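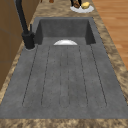
Slide 2, the stall. Start with the log: the arm stopped dead at the sink for 30 seconds, in simulation, on a Wednesday, with Marloes Vermeulen watching. Give them a moment with the grooves in the drainboard – five long dark lines on grey – then say that Rikow's depth filter had them down as a cliff edge. The safety stop did as it was told. Pause for the laugh, if any.

Next, the fix. Ah-rin raised the step threshold, and the arm then failed to stop for a real drop. Own up to this before Calloway asks. We ran about 700 trials before anyone checked both cases together. Don't say "learning journey". Water, then slide 3.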